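Drallow Community Help > Home & Household > Small Rooms

White table and pale gray walls: how do I make a hobby room feel less cold?

Hyun-seo Son
Posted in December

Hello all, and thank you in advance for reading, as I do tend to go on. I've taken over the spare room at our place for sewing, letter writing and whatever else I get up to in the evenings. The walls are pale gray and I bought a long white table because everyone said it would bounce the light around. Well, it does! At two in the afternoon it's lovely. By 6 p.m. it feels like sitting in a dentist's waiting room, and I find myself carrying my mending down to the kitchen, where my husband is trying to cook.

I can't repaint (we rent, and the lease is very clear), and I'd like to keep what I spend under $55 if I can. I've looked at the Umis lamp with the linen shade, and a secondhand rug, but I don't know which to do first. Would you change the bulbs, cover the table, or hang something up? I'm a bit nervous about fabric on the table when I'm cutting, too. 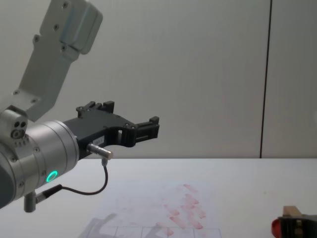
2 replies, sorted by most helpful

Caroline Mohamedi
Member, 809 posts

Oh, I feel for you, Hyun-seo. I had the same trouble in our old apartment and spent a whole winter blaming the paint when it was the ceiling light all along. Before you buy a thing, go and look at what's printed on your bulbs. If it says 5000K or "daylight," that's most of your dentist right there. Swap them for 2700K, and leave the big light off in the evening if you can manage with a lamp or two. Two smaller lamps at different heights will do far more for you than one strong one overhead, and they can come from a thrift store, so you may not need the Umis at all.

Keep one brighter lamp for cutting and threading needles. I use a clip-on one and turn it off the minute I'm done.

Then I'd do the wall. Pale gray is a nice quiet color, to be fair to it, and it will take nearly anything you put near it, but it does need something.
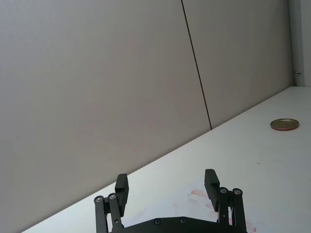
My favorite is an old quilt or a length of heavy cotton on a tension rod, which leaves no holes and takes the echo down as well (you'll notice that the first time you run your sewing machine). Rust, mustard and soft brown all look good with gray. I'd stay away from icy blue unless you want to wear a coat in there. If your lease allows small nails, a cork board covered in a fabric you love is cheap and useful, and mine holds all my patterns.

For the table, don't cover the whole thing. Lay a runner along the back third and keep the front clear for cutting. I wrote up my own room for the Berex newsletter a while back and I'll paste the table part in below, as it answers your fabric worry better than I would tonight.

A Softer Worktable

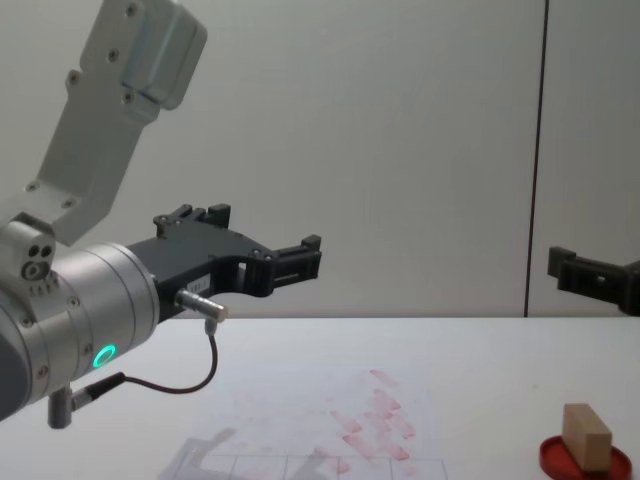

3 min read

Start with the things you touch. A felt mat under your hands, a wooden tray for scissors and pins, a mug for pencils. White shows every thread, and I came to like that, as I lose fewer pins. Wash the runner before you use it, or any loose dye may end up on your good fabric. Put the rug where your feet go and don't fuss over whether it's centered in the room. Mine is half under the table and has been for years.

Do let us know how you get on, and please don't feel you have to do it all at once. I'd start with the bulbs and live with them for a week.

14 people found this helpful

Ndung'u
New member

get a plant. also a rug. bulbs yes what she said

Hyun-seo Son

Thank you both so much! I checked and the bulbs do say daylight, so I'm off to change those first. Caroline, the runner along the back is such a good thought, and I have a piece of brown corduroy that has been waiting for a job since we moved in. The plant may have to wait, as the cat eats them.

Viewed 3926 times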